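Harevdale Allotment and Gardens Forum
Board: Site Rules and Consultations
Thread: Proposed changes to water use on the Witell Lane site
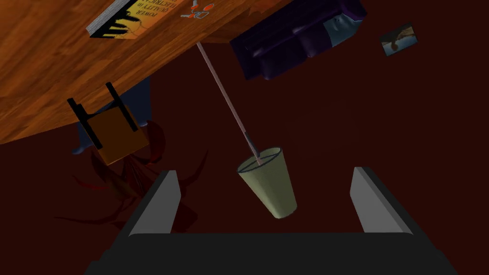 SiteOffice_Harevdale
Members are invited to comment on the draft water rules before the end of March. The draft proposes that hosepipes may be used only before 9 am and after 6 pm between May and September, and that each plot may keep no more than two storage butts. Mains consumption on the site rose to 806 cubic metres last year, against 537 the year before. The present annual water charge of £25 per plot does not cover the cost, and a charge of £40 is proposed from the next renewal.

Comments should be made in this thread or left in writing at the site hut.

plot17_lower
I have no objection to the restricted hours. I do object to the limit on butts. A member who collects rain from a shed roof is drawing less from the mains, and a rule against a third butt would appear to work against the purpose of the draft.

marrow_and_more
I support the post above. I keep four butts, all filled from guttering, and did not use the standpipe until July.

SiteOffice_Harevdale
The limit was included following complaints that butts were being filled by hosepipe overnight. The office would consider wording that applied only to butts filled from the mains.

quietcorner
With respect, such wording could not be enforced. It is not possible to tell rainwater from tap water once it is in the butt. The limit should stand as drafted.

plot17_lower
Overnight filling is already forbidden under rule 6. I would ask that the existing rule be applied before a new one is written.

Skerura
May I raise the matter of the charge. A half plot would pay the same £40 as a full plot under the draft. This was unfair at £25 and will be more so now.

marrow_and_more
Agreed. The Manzano Road site charges by area and has done so for several years without difficulty.

quietcorner
Manzano Road has a meter on each row - we have one for the whole site. The two are not comparable.

Skerura
Charging by area does not require a meter. The plot sizes are on the tenancy agreements.

SiteOffice_Harevdale
The point regarding half plots is noted and will be put forward with a suggested half rate. Members are asked to state clearly whether they support or oppose the limit on butts, as replies so far are divided.

plot17_lower
Opposed.

quietcorner
In favour, for the reasons given.

marrow_and_more
Opposed. I would also be grateful if the dripping standpipe by the lower gate could be repaired, as I reported it in the autumn.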